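What's Inside a Weight Room?

Have you ever peeked through the door of a gym and wondered what all that metal is for? Let's find out! A weight room is really a big toolbox for muscles, and every tool has its own job.

Start with the dumbbells. A dumbbell is a short handle with a weight at each end, and you can lift one in each hand. A barbell is the long version, and you need both hands for it. The round weights that slide onto a barbell are called plates. So what stops them from sliding right off again? A collar! It's a little clamp that squeezes the bar tight.
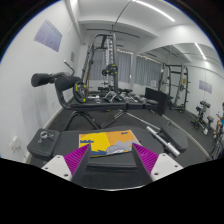
A silver collar sits on the black pad at the left end of the bench. Can you find the tall rack in the middle of the room?

That tall rack is called a power rack, and it's super strong. It can hold a heavy barbell up high, and the bar across the top is for pull-ups. Try hanging from a bar at the playground and you'll feel how hard your arms and back have to work!

Leg machines have soft foam rollers. You push or pull the rollers with your legs, and the muscles in your thighs do the lifting. Did you know you have more than 600 muscles? Even smiling uses some of them!

One big rule: never play with weights on your own. Always ask a grown-up first, and keep your fingers and toes out of the way.

Words to know
Knurling: the rough pattern on a metal handle that helps your hand grip it.
Plyometric box: a sturdy box for jumping onto.

Written by Mayuree Ruangrit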